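Lorley Clothes Closet: progress report for the Gradavo grant
Covering September through December

Hi Keegan,

I promised you something readable this time, so I'm skipping the spreadsheet talk and putting the numbers where they belong, in the middle of the story. You'll get the receipts in a separate envelope.

The big thing first: we're open again! The back room at Lemieux Street has heat, a door that locks and a decent long rail down one side (the old one bowed so badly that all the coats slid to the middle). We moved in over a single wet afternoon and I'm still finding hangers in my car.

Of the $2,000 you gave us for this stage, $342 went on shelving and bins, and most of the rest went to the washer repair and the laundry bills while we waited for it. I know the repair wasn't in the original plan. I called you when it happened and you were very kind about it, so I'm putting it in writing here too. What's left will cover detergent and bags into spring.

We've had 65 families through so far, and 9 of them have come back a second time for bigger kids' sizes. School shirts go fastest, then plain T-shirts, then anything with a hood. Dress shoes don't move at all and I've stopped taking them.

Sorting is where I've changed my mind the most. In September I was putting everything out by color because it looked so pretty, and then people had to dig for a size, and by noon it was a heap. Now it goes by size first and nothing else matters. Everything gets laid out flat on a bedsheet before it's folded, so we catch the stains and the stretched necks before a family does. It's slower (a lot slower, some days!) but I've had far fewer things handed back to me.
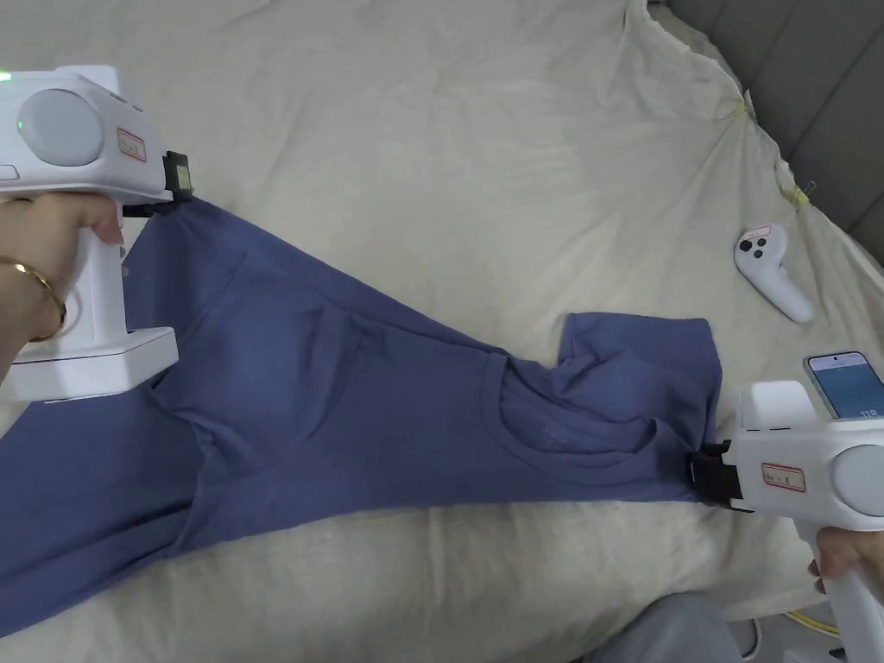

T-shirts are still the fussiest. Sleeves in first, then the sides, then up from the hem, and if you start with it crooked you end with it crooked. I used to think folding was folding. The Flarnano bins you suggested are just the right width for a shirt done this way, so thank you for that, they stand up on their edges and you can flick through them like records.

What hasn't gone well: the evening opening. We tried 6:30 and hardly anyone came, and I think it's the bus. I'd like to try a late morning instead and see how it does before we give up on a second session. The sign out front is also still the wrong one, with the old address on it, and I've been meaning to fix that for weeks.

Next up is winter coats, a proper mirror, and a second rail if I can find one secondhand. I'm not asking for more money yet, but I may call you about the rail.

Come by when you're next over this way, I'll put the kettle on.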